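# Chapter 6: Folding and Stacking Garments on a Flat Surface

Chapter 5 dealt with sorting: how a mixed load is separated by fiber, weight and destination before any handling begins. This chapter takes up the next stage, in which each sorted garment is spread, squared, folded and placed. The methods apply to a bedroom, a shared laundry room or a small commercial workroom. Machine folding is treated in Chapter 11 and is not considered here.

After studying this chapter, the reader should be able to:

- prepare a covered surface for folding;
- identify the grain, the seams and the natural fold lines of common garments;
- fold trousers, shirts and knitwear to a stated finished width;
- recognize the main causes of uneven stacks and correct them.

## 6.1 The folding surface

A folding surface has to be flat, clean and larger than the largest garment to be folded. Hardness matters less than is often supposed. A bed, a table or a padded board will all serve, provided that the surface doesn't sag under the weight of the hands. Sagging pulls the garment toward the low point and produces a fold that is wider at one end than at the other.

Most surfaces benefit from a cover. A plain cotton sheet in a light, even color is the usual choice. It protects garments from splinters, dust and residue, and it makes lint and loose threads easy to find. A patterned cover is a poor choice for beginners, as the pattern competes with the seam lines the eye should be following. Pale green, gray and cream all give adequate contrast with dark garments and do not glare under overhead light.

The cover should be spread by hand from the center outward. Small wrinkles in the cover can be left alone. They have little effect on heavy fabrics such as denim, and they flatten under the first few garments. A doubled ridge is a different matter and should be smoothed out before work starts, particularly when lightweight shirts are to be folded. Clips may be used at the border where the cover tends to creep. 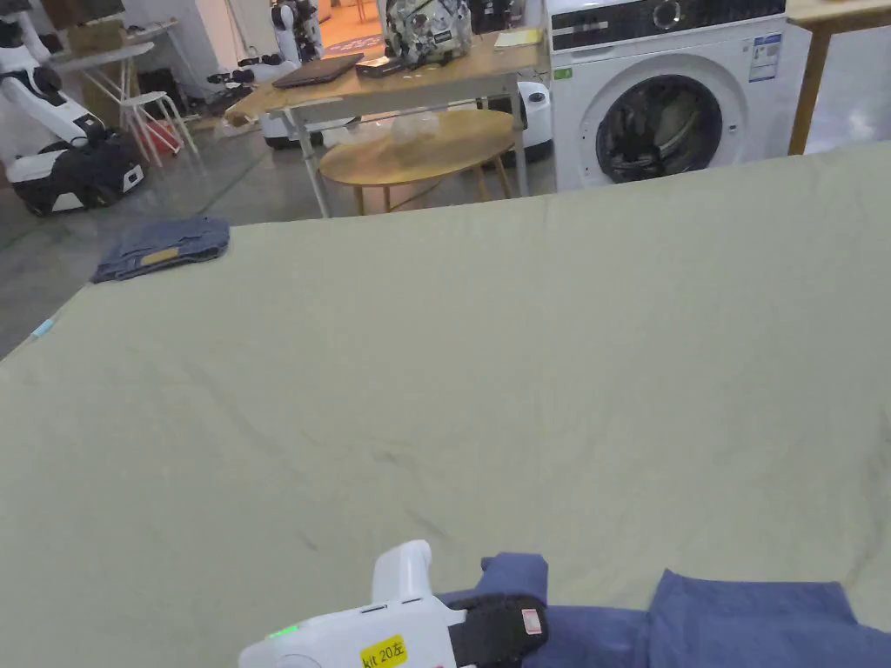 Working order follows from weight. Heavy garments are folded first and placed toward the far edge, where they form a base and stay out of the path of the forearms. Jeans are well suited to this position. They hold a rectangle without support, and the waistband gives a straight reference edge against which later pieces can be aligned. Unfolded garments are kept near the worker and drawn onto the clear area one at a time.

Garments waiting to be folded should not be piled deeply. Fabric left in a heap takes on creases wherever it is bent sharply under load, and dark cottons show these creases as pale lines along the fold. If a piece has been bunched for some time, it should be shaken once from the waistband or shoulders and laid flat before the first fold is made.

## 6.2 Terms used in this chapter

**Finished width.** The width of the folded garment measured across its front face. For shelf storage it is set by the shelf; for drawer storage, by the divider.

**Reference edge.** The straightest stable edge of a garment, from which all folds are measured. In trousers it is the waistband. In shirts it is the line joining the shoulder seams.

**Lay.** The condition of the garment after spreading and before the first fold. A garment has a good lay when its side seams are parallel and no fabric is trapped beneath it.

**Creep.** Movement of the cover or the garment during folding. Creep is cumulative, and a small displacement at the first fold is doubled by the third.

## 6.3 Denim trousers: the basic rectangle

Denim is used here as the first worked case. The fabric is stiff enough to show errors clearly and forgiving enough to be refolded without damage.

1. Close the button and the zipper. Empty the pockets and push the pocket bags flat.
2. Lay the trousers face up with the waistband to the left.
3. Fold one leg over the other so that the outer seams meet. The back pockets should now face outward.
4. Tuck the point of the seat inward to leave a straight long edge.
5. Bring the hems toward the waistband, stopping 2 inches short of it.
6. Fold once more, from the bent end toward the waistband, and press with the flat of the hand.

The result is a compact rectangle. A back label or patch, where one is fitted, may be left on the upper face so that the garment can be identified in a stack. The gap left in step 5 keeps the thickest layers from lying directly over one another. Without it, the waistband end rises and the stack leans.

## 6.4 Stack height and record keeping

The height of a stack is limited by the softest garment in it. Knitwear at the base of a tall stack will compress and take a permanent edge line. Mixed stacks should therefore be built in descending order of weight, with denim at the bottom and thin knits at the top.

Table 6.1 gives the tally from the Ridgeway workroom for one February, which is used in the exercises at the end of the chapter. Each garment was entered once, at its first folding.

| Class of garment | Pieces folded |
|---|---|
| Denim trousers | 148 |
| Other garments | 352 |
| Total | 500 |

**Table 6.1.** Garments folded by hand, Ridgeway workroom.

Of the total, 324 pieces were stored on open shelves and the remainder in drawers. The two forms of storage call for different finished widths, and the calculation of each is given in Section 6.5.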